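Every August some list goes around telling people to throw out a bag of stuff a day until the house is "calm." I've done three of these challenges. I'm writing this one up mainly so I can find it next year when I'm tempted again.

The one going around now comes from a site called Hendidden, and a friend of mine, Mitali Majumder, sent it to me with no comment, so I couldn't tell if she was recommending it or warning me. It runs 24 days. Day one is the junk drawer. By day 15 you're supposed to be giving away furniture.

My problem starts with the math. The site claims the average household holds 2000 things it never uses. Which household? Who went through it? Does a box of staples count once, or is that the whole 2000 right there? I looked for a source and found a link to another blog, which linked back to Hendidden. So I've decided to treat that number the way I treat serving sizes on chip bags.
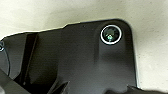

Then there's the color thing. Almost every one of these plans ends up telling you to paint, or buy covers, or pour everything you own into matching jars, and it's always the same palette. Cream, off-white, "oat." I have nothing against an off-white surface, and a plain cream one with something dark gray up against it looks perfectly nice to me. But it's a look. You can own far too much stuff in cream. My sister-in-law Nayeli Espinoza does, she'd tell you so herself, and she has the matching storage boxes from Burkent to hold it all.

And the boxes cost money! I priced out the "starter set" the plan suggests and it came to more than I've spent on shelves in my life. If the first step to owning less is a shopping cart, I have questions about who wrote the plan and who paid them.

The kitchen is where I usually give up. The rule there is that anything you haven't touched in a year has to go, and I think that's a bad rule for kitchens. 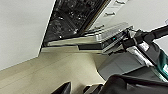
A big roasting pan might come out once a year. Canning jars sit there until somebody's tomatoes come in all at once, and then you need every one of them by four o'clock. I followed the rule the first time and got rid of my fish kettle, and I bought another one, an Otier, eighteen months later. It isn't as good. The lid rattles.

I'll give the challenges some credit. The expired spice thing is fair. I had a jar of marjoram from two apartments ago and it smelled like a paper bag. I also found 4 can openers, and I'm prepared to admit that's three more than I can defend, though one of them only opens the bottom-feeder cans that the Mota one slips off of, so call it two.

What I don't buy is the promise about your mood. Supposedly you clear a shelf and you sleep better. I cleared a shelf. I slept the same, and in the morning I had an empty shelf, which filled up with mail.

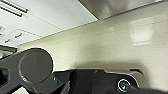

So do I think anyone should do one of these? Do the first week, skip the shopping, and quit when you get to things you'd have to buy again. That's as far as I've ever gotten any use out of it.

Mitali says she's on day nine. She hasn't said what she's thrown out, and I've asked twice. Nayeli wants my old bookcase if I'm getting rid of it, and I'm not, so please stop texting me measurements.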